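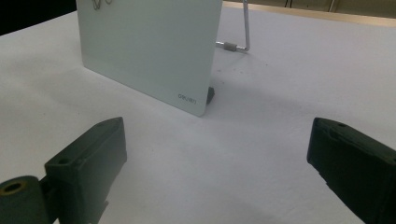
Preguntas frecuentes: pizarras de sobremesa y soportes de varilla

Servicio de Material Común, Centro de Formación Benmoussa
Texto revisado el 5/2/26

¿Quién puede solicitar una pizarra de sobremesa?
El préstamo está abierto al personal docente, al personal administrativo y al alumnado matriculado en cualquiera de los programas del Centro. El alumnado deberá presentar el carné vigente en el mostrador de la planta baja.

¿Qué modelos se prestan?
El Servicio dispone de tableros de acabado claro y esmerilado, entre ellos los de la marca deli, que se mantienen de pie sobre la mesa mediante una pequeña cuña negra colocada en la base. Los soportes metálicos de varilla se solicitan aparte, en el mismo formulario.

¿Cuánto tiempo puedo conservar el material?
El plazo ordinario es de dos semanas, prorrogable una sola vez si no existe otra reserva. La prórroga se tramita por correo electrónico antes del vencimiento.

¿Cómo debe colocarse el tablero?
Sobre una superficie lisa, horizontal y despejada, con el pie apoyado por completo. No se permite fijarlo con cinta adhesiva ni apoyarlo contra cristales o radiadores.

¿Qué rotuladores se admiten?
Únicamente los de borrado en seco que se entregan con el préstamo. Los rotuladores permanentes dañan el acabado - también los que se anuncian como lavables - y su uso se considera deterioro imputable al usuario.

¿Cómo se limpia?
Con un paño suave y seco al término de cada sesión. Si quedan marcas, puede humedecerse ligeramente el paño con agua. Se ruega repasar asimismo la mesa, donde suele acumularse el residuo de tinta.

¿Puedo reservar varias unidades para un aula completa?
Sí. Las reservas de grupo admiten hasta 32 tableros y se dirigen a Selorm Alhassan, responsable de préstamos, con una antelación mínima de dos días hábiles.

¿Qué ocurre si se extravía el pie de apoyo?
Debe comunicarse en el momento de la devolución. El Servicio facilitará una pieza de repuesto; el tablero no se dará por devuelto mientras la incidencia no conste en la ficha.

¿A quién presento una reclamación?
A la coordinadora del Servicio, Golshifteh Vahidi, por escrito y con indicación del número de préstamo. Las reclamaciones recibidas en febrero se resolverán dentro del mismo trimestre.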